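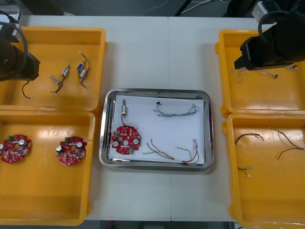 Gouvernance des systèmes d'information dans l'enseignement supérieur
Séance 3 : migrer un progiciel de scolarité sans perdre les étudiants en route
Notes de cours, Solange Lacroix

Rappel de la séance précédente

Nous avions laissé l'université de Clolesstead au moment où sa direction découvrait qu'elle possédait 92 applications, dont 17 servaient à saisir des notes. Le schéma directeur en prévoyait une seule. Relisez vos notes sur la cartographie applicative : le vocabulaire (référentiel, flux, application maîtresse) est supposé acquis, y compris par ceux qui étaient au fond de la salle.

1. Le cas Trima

Trima est le progiciel de scolarité que Clolesstead a choisi pour remplacer Obi, développé en interne par un ingénieur parti depuis à la retraite avec, semble-t-il, une bonne partie de la documentation dans la tête. Obi fonctionnait. On l'oublie facilement dans les dossiers de migration, où l'ancien système est toujours « obsolète » et le nouveau toujours « intégré ».

Le projet est confié à Miklós Bárány, directeur des systèmes d'information, et à Imani Ruiz-Ortega, directrice de la scolarité. Lui raisonne en lots et en jalons, elle en jurys et en rentrées. Leur premier désaccord porte sur la date de bascule. Il propose janvier, période creuse pour ses équipes. Elle lui apprend que janvier est le mois des examens du premier semestre. La réunion est courte.

À retenir : le calendrier universitaire ne comporte pas de période creuse. Il comporte des périodes où la gêne est portée par quelqu'un d'autre.

2. Qui décide, et de quoi

On distinguera trois niveaux.

Le comité stratégique arbitre le budget et le périmètre. Il se réunit rarement et tranche vite, parfois avant d'avoir lu la note.

Le comité de pilotage suit l'avancement. Ses indicateurs sont verts jusqu'à l'avant-dernière séance. Méfiez-vous du vert : demandez sur quelle mesure il repose et qui l'a renseignée.

Les groupes métiers valident les règles de gestion. C'est là que se joue le projet, entre des gestionnaires qui connaissent chaque dérogation accordée par chaque faculté. À Clolesstead, le recensement a donné 555 règles de calcul de moyenne. L'intégrateur, Fonwood, en avait chiffré nettement moins dans son offre, et l'avenant a suivi.

Exercice à préparer : rédigez en une demi-page le mandat du groupe métier « notes et jurys ». Précisez ce qu'il peut refuser. Un groupe qui ne peut rien refuser est une liste de diffusion.

3. La reprise des données

C'est le poste le plus sous-estimé du devis. Alfie Pearce, responsable de la reprise à Clolesstead, procède en quatre temps : extraction, nettoyage, chargement à blanc, contrôle par les gestionnaires. Le deuxième temps déborde toujours sur le quatrième.

Cas fréquents : doublons d'identité, changements de nom d'usage mal reportés, diplômes fermés auxquels des étudiants restent inscrits, champs « commentaire » contenant l'information réglementaire essentielle. Ce dernier cas mérite votre respect. Si les agents ont rangé la règle dans le commentaire, le formulaire n'avait pas de place pour elle.

Point de méthode : on ne corrige pas dans le fichier d'extraction. On corrige dans la source, puis on extrait de nouveau. Tout le monde est d'accord sur ce principe jusqu'à l'avant-veille de la bascule.

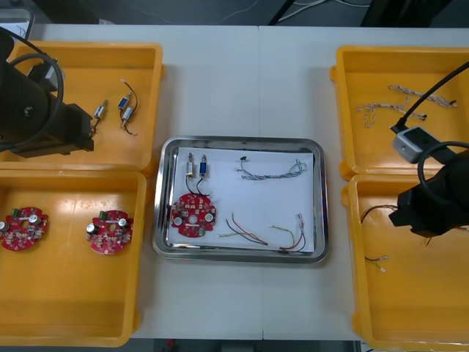 4. Conduite du changement

L'expression désigne souvent une formation de deux heures et un dépliant. Cletus Oyelaran, chargé de l'accompagnement sur le projet Trima, a obtenu mieux : des référents dans chaque faculté, déchargés d'une partie de leur service, et un accès à l'environnement de test plusieurs semaines avant l'ouverture. La décharge a été le point le plus âprement négocié. Elle a aussi coûté moins cher que le dépliant.

Pensez aux étudiants, absents de la plupart des plans de communication alors qu'ils sont les premiers à constater qu'une note a disparu. Prévoyez une adresse de contact unique et une personne qui la lit.

Lectures et travail pour la prochaine fois

Relire la note de cadrage de Clolesstead, annexes comprises (l'annexe B contredit le corps du texte, trouvez où).
Apporter le mandat rédigé à la section 2, imprimé.
Séance 4 : contrats d'hébergement, clauses de réversibilité, et pourquoi on les lit trop tard.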